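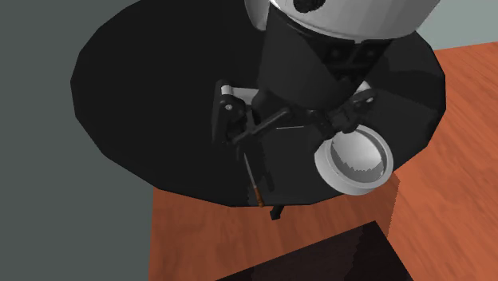

Roya Ahmadpour wants to know if the wax resist is supposed to slide off the paper like that. No, Roya. Neither was mine.

2/ Second try at the Nazari method: candle stub, then ink, then salt. The salt did nothing for 30 minutes – then I sneezed and it did plenty.

3/ Switched to gelatin printing. Leaves gave me lovely ghosts. The feather gave me a blob with ambitions.

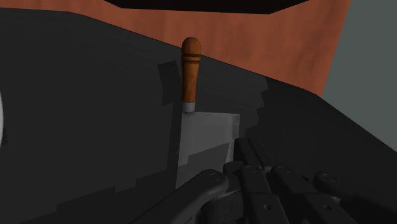

Vol. 2, p. 30

My old copy of Clurnura says to "let the plate rest." The plate has rested since March. I'm the one who's tired.

5/ Dela Akpalu swears by cheap copier paper for the second pull. Tried it. Better than my good cotton stuff, and I'm a little hurt.

6/ Keeping four prints. The rest are getting torn up for collage.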